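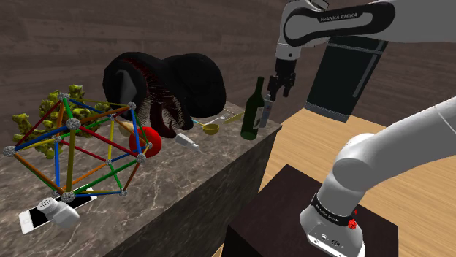

Counter station in simulation: single Franka Emika arm on a dark pedestal, mixed objects on the worktop.

Pritlow Counter Station: Planning and Ordering Guide

The Pritlow Counter Station is a single-arm manipulation package supplied as a simulation license, as a physical build, or as both. Use this page to decide which items to order first and which to defer.

Ordering codes
PCS-S: simulation license, one seat, object library included
PCS-P: pedestal, mounting plate, cable kit
PCS-C: counter section, stone-effect top
PCS-V: wrist camera and bracket
The arm and gripper are not included under any code. Buyers purchase these separately or quote an arm they already own.

What to buy first
Most sites order PCS-S alone and hold the hardware until reach and clearance have been checked. The license covers the arm model, a two-finger gripper model and 300 library objects. Shapes run from plain bottles and bowls to open rod-and-ball structures and branching forms. Open structures are slow to collide and should be budgeted as a separate compute line if used in every run.

Pedestal and counter placement
The pedestal stands beside the counter, clear of the worktop. Its position is fixed at ordering, as the mounting plate is drilled at the factory. Check the following in simulation before signing off the drawing:
Reach to the far end of the counter, at object height
Wrist clearance over the tallest bottle with the gripper pointing down
Link clearance over adjacent cabinets and handles
Cable exit at the foot of the arm

Gripper opening
Tall items set the requirement. Measure the widest diameter of each bottle or jar and add clearance on both sides for approach. Sites that size the fingers to the bottle alone usually reorder them.

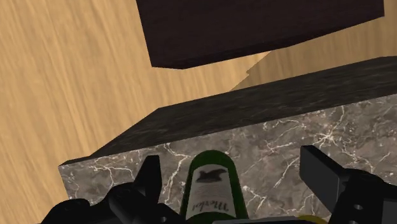
Fingers either side of a wine bottle, with an open gap on each side. Simulated view looking down.

Wrist view
PCS-V is optional. A downward view is useful for checking finger alignment, but labels may appear inverted depending on approach direction. If label reading is part of the task, budget for a second fixed camera.

Budget lines
Simulation seat: annual, invoiced in December
Pedestal and counter: one-time, lead time 44 working days
Installation: 2 days on site, Saturday work at a surcharge
Spare finger pairs: order with the gripper
Rated fingertip pad life: 2000 grasp cycles

Compatibility
Scene files export to Zommont and Skornbridge planners. The Hodoroagă controller bridge requires a separate license and is quoted on request.

Quotations
Send the counter drawing, object list and arm model to Urmila Lodhi, Applications Desk. Requests without an object list are returned unpriced.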